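Drucken | Per E-Mail senden

Störungsmeldung 122: Teeküche, Geschirrspüler und Spülbereich
Objekt: Verwaltungsgebäude Rarnholm
Meldende Stelle: Qistina Kwok, Hausdienste
Bearbeitung: Hafiz Osman, Gebäudetechnik
Status: in Bearbeitung

1. Meldung
Der Geschirrspüler in der Teeküche beendet das Kurzprogramm vorzeitig. Nach Angabe der Meldenden bleibt im Gerät Restwasser stehen. Zudem lasse sich der Geschirrkorb nur mit erhöhtem Kraftaufwand einschieben. Das Gerät wurde für die allgemeine Benutzung gesperrt. Geschirr ist bis auf Weiteres von Hand zu spülen und im Abtropfgestell des rechten Beckens abzustellen.

2. Erste Maßnahmen
Das Sieb wurde entnommen, gereinigt und wieder eingesetzt. Der Zulauf wurde geprüft, die Durchflussmenge ist nicht zu beanstanden. Ein Probelauf ohne Geschirr brach nach etwa 200 Sekunden erneut ab. Eine Undichtigkeit wurde dabei nicht festgestellt.

3. Bestandsaufnahme vor Ort
Der Geschirrspüler ist unter der Arbeitsplatte neben den weißen Unterschränken eingebaut. Die Steckdosenleiste befindet sich an der Wand oberhalb der Platte.

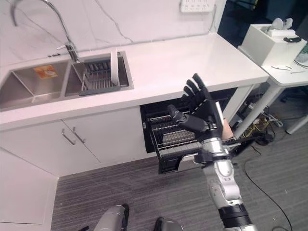
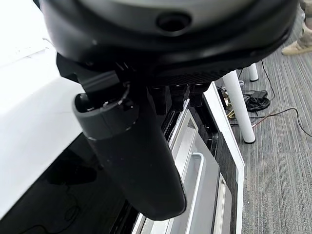 4. Prüfung der Korbführung
Der Korb wurde vollständig entnommen. In der linken Laufschiene fanden sich Kalkablagerungen, die entfernt wurden. Zwei Laufrollen sind verschlissen und zu ersetzen. Die Bestellung wurde über die Firma Bustamante ausgelöst; die Lieferung ist für März zugesagt.

5. Prüfung des Ablaufs
Der Ablaufschlauch war hinter dem Gerät geknickt und wurde neu verlegt. Ein weiterer Probelauf wurde ordnungsgemäß beendet. Ob der Knick die alleinige Ursache war, kann derzeit nicht abschließend beurteilt werden. Darmawan Lumbantobing ist gebeten, die Ablaufpumpe beim Einbau der Laufrollen mitzuprüfen.

6. Weiteres Vorgehen
Die Sperrung bleibt bis zum Austausch der Laufrollen bestehen. Rückfragen sind unter Angabe der Meldungsnummer an die Gebäudetechnik zu richten. Die Freigabe erfolgt schriftlich durch Matilde Seixas.

Drucken | Per E-Mail senden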